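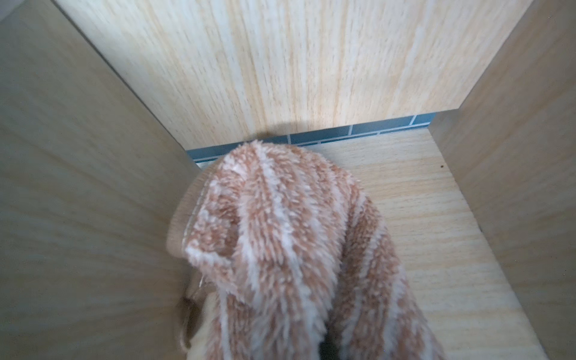

The Sock Drawer Has Too Many Walls

4/30/19
By Samer Awad
Filed under: Home & Storage

Every January the magazines promise that a box with walls in it will change your mornings. I have bought that promise more than once. The latest was a Gritis insert, in a pale wood finish, and the leaflet told me to give each pair its own slot, folded in thirds and stood on end.

Thin dress socks will do this. They stand up like index cards and look very pleased with themselves for a day or so. 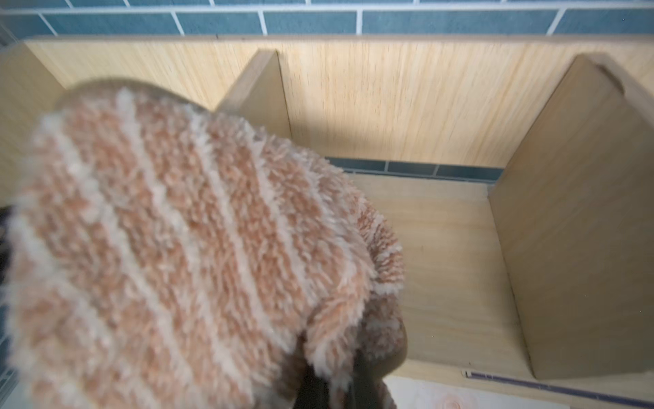

Fluffy socks are where the system falls down. A long pile won't hold a crease, and anything you fold springs open again. Look at peach and cream stripes in a shaggy knit like this, with the edge bunching into a thick roll and loose fibers sticking out of it, and try to imagine a crisp third. The leaflet has no page for that. Patitz, who make a rival insert, suggest rolling, and rolling does work if you like a drawer full of buns that you can't close.

I tried both for 14 weeks. By the end I had nine slots in service and a heap on the chair. 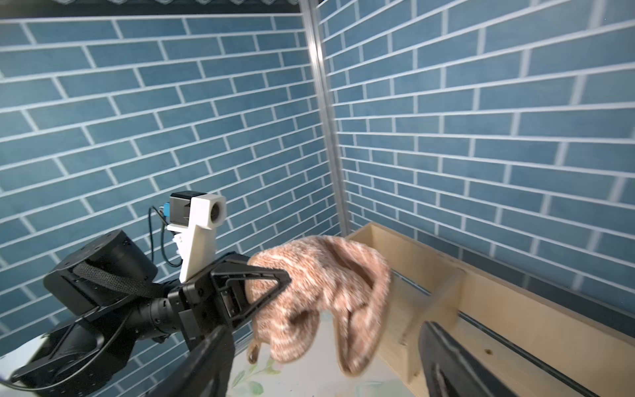 My sister-in-law, who keeps her winter things in an old Dundora hatbox with no dividers at all, found all this very funny. She drops them in and shuts the lid. I timed us both one morning – she won, and she was on the phone.

I'd keep the walls for ties and belts. For anything fuzzy, one wide bin is plenty, and I doubt the $83 version holds a sock any better than a shoebox.

Last updated: 4:10 p.m.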